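3.2 Gripper upkeep and fingertip alignment

The Virndale cell has one arm, one two-finger gripper and a white table. Objects are small household items, among them a lavender plate. The plate is the hardest on the fingertips, as its rim is low and the fingers must come down close to the table. Before each block of trials the operator opened the gripper fully over the plate and checked both tips by eye.

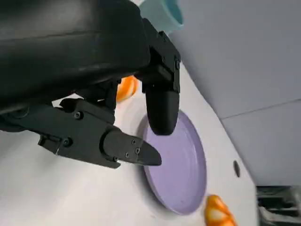
Screws on the finger brackets were tightened every 35 trials. In the first weeks we did this only when a grasp failed, and by August one finger had worked slightly out of line -- enough to make it touch the table before the other. Samah Erraji refitted both fingers and zeroed the opening width again. Trials run before that repair are left out of Section 4, leaving 377.

The wrist camera was calibrated again after any work on the fingers. We used the same procedure each time and kept the result if three repeat runs agreed.

Figure 3. Gripper open at the lavender plate, with the teal cup on its side and orange objects nearby.
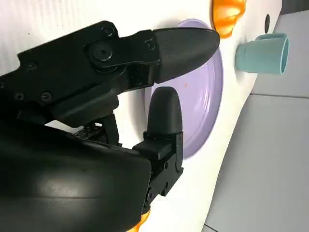
Department of Mechanical Engineering, Prustbridge Institute

Fingertip pads were replaced as a pair, even when only one showed wear. Arlo Lyons logged each change with the trial number. Grasps made right after a change were more likely to slip, so we ran a short warm-up on the plate -- not scored -- before going back to the test list.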